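April 3, 2022

A table, and what stays on it

I moved to Clokach in October, with two suitcases and a box of books. The flat was furnished, but only in the way that landlords understand this word. There was a bed, a wardrobe with one door and a very low sofa. No table. For the first weeks I ate with the plate on my knees and I wrote my letters on the ironing board, which can be put at a good height but moves when you press.

I looked first at new tables. The shop Terovell has a nice one for 609, without the delivery, and I stood in front of it for a long time as if the price could change. Then I found a second-hand one from a man in Cabrera Street. He wanted 300 for it and he was not in the mood to discuss. I paid. We carried it down his stairs together and he told me which way to turn it at every corner, and he was right each time except the last one.

It is a light table, I mean light in the colour. In weight it is terrible. The first evening I cleaned it with a soft cloth and a little soap, and then I sat at it and did nothing, just sat. I recommend this to everyone who gets a table after a long time without.

Of course it filled up. In my family a table was for everything, so I never learned to leave one in peace. By January I had on it the post, a lamp that waited for a bulb, two jars of buttons, the cable of something, and a bread board with no bread. I ate in the one free corner. So I made a small rule for myself: on Sunday evening all things go off, also the things I like, and on Monday only those may come back which I really use that day. The rest must find a place in the cupboard or leave the house.

The rule works better than I expected, but it has weak points. The post comes back by itself. And there are objects which I take away each week and which return the same night, so I have stopped fighting with them.
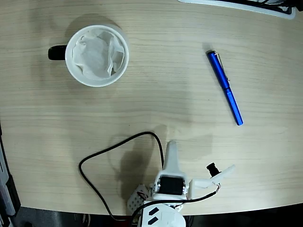 My rule has most trouble with cups and pens. A cup is never put away in one movement, because first you finish the drink, then you keep it near you for company, and then it becomes a bin. The white mug with the black handle has a crumpled white paper in it, and this is how most of my mugs end the day. The blue pen lies across the wood at an angle, with the clip still shining, and I don't count it as disorder any more. A pen in a drawer is a pen I will look for when the telephone rings.

For the other small things I bought a box from Mirovano, with a lid. It cost 9 and it lives under the sofa. If I don't open it for 72 days (I wrote the date on a paper and put it inside), the contents go to the charity shop. The buttons are in there now. I am a little nervous for the buttons.

Next I must oil the wood, I think. The man from Cabrera Street said linseed, my neighbour says never linseed, and on the internet they are quarrelling over it since many years. If you have a pale table and you did something to it that you don't regret, please write to me in the comments – also if you did something that you regret.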